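Moving the office, week whatever

Quick one tonight. Boxes everywhere, one lamp, tea gone cold twice.

So we are out of Treloar. Keys handed back, 4:30 in the afternoon, guy at the desk didn't even look up. Nine years! I thought I'd feel something. Mostly I felt my knees.

People keep asking why we moved when the old place was fine. It was fine. It was also $300 a month more starting October, with the elevator out since spring and a letter from the landlord calling it "a period of vertical inconvenience." I kept the letter. It's going on the wall.

The new place is on Hirkent Street, second floor, above a shop that sells blinds. Smaller. Better light. A radiator that knocks. The floor slopes toward the window, so pens roll. Everybody's chairs roll too, a bit, and by lunch we've all drifted the same way.

Stuff I learned, in no order, before I forget:

Label the side of the box. Not the top. I know this, my mother knows this, I wrote on 40 tops anyway and then stacked them.

Cables. Bag each one with the thing it belongs to. We put all the cables in one big "CABLES" box because it felt organized and now it's a nest. I spent an hour last night looking for the printer cord and found two kettle cords and something with a plug I've never seen in my life.

Internet. Call early. Then call again. Emura said ten working days, then said the ten days hadn't started yet as the order was "pending a pending." Those were the words. We've been working off my phone, which has a cap, which we hit, which cost me $147. Will be having a converstation about that.

Paper. Oh man. I went through the filing cabinets myself, all four drawers, and I'd say most of it was manuals for things we threw out years back. A fax machine. A warranty for a water cooler. Invoices from 2,000 years ago, or it felt like it. Shredding took a whole evening and the shredder overheats every few minutes so you stand there. Waiting. Reading your old handwriting.

Found a few good things though. The original floor plan we drew on a pizza box lid. A birthday card everyone signed and apparently never gave to anyone. A stapler I accused three separate people of stealing.

Movers: we used Fomen, two guys and a truck, $249 for the first half day and then hourly. Fast. Careful with the screens, less careful with the big plant, which is now a medium plant. I'd use them again. Tip them in cash and have cold water ready, that's my whole advice there.

Desks. We did NOT measure the stairwell. I measured the room, I measured the desks, I had a little drawing on graph paper and everything. Stairwell has a turn halfway up with a low ceiling. The long desk got to the turn and stayed there for most of the morning. Tullio D'Amico from the blinds shop came out to see what the noise was and took the legs off for us with his own wrench, in work shoes, in maybe five minutes. Didn't say much. Went back down. I owe that man lunch.

The kitchen is a sink and a shelf. We'll manage. There's a bakery on the corner that does a cheese roll I've had every day so far and will not be stopping.

Still on the list:

hooks for coats
the sign for the street door (ordered, wrong color, reordered)
change of address with the bank, the accountant, the insurance, the magazine nobody reads
find out which switch does the hallway light, since it isn't any of the ones in the hallway
rug, for the slope
a new plant, to keep the medium plant company

The bank is the one that's bugging me. You can change the address online, but only after they mail a code to the address on file. The old one. Which we've left. So tomorrow I'm going back to Treloar to stand by the mailboxes like a weirdo and hope the new tenants are nice.

One more thing and then bed. If you're moving a small business, pick one person to be the person. Just one. We had a group chat and everyone assumed someone else had booked the parking spot for the truck. The truck parked at the far end of the street, next to a hydrant, then not next to a hydrant, then around the back. Extra half hour on the clock plus a lot of walking. Next time I'm the person, and I'll complain the entire time, but the spot will be booked.

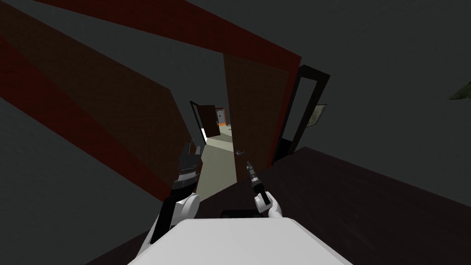 Anyway if you were due an email from me this week, it's coming. Probaly tomorrow, after the mailboxes. New address goes up on the contact page as soon as I remember the password.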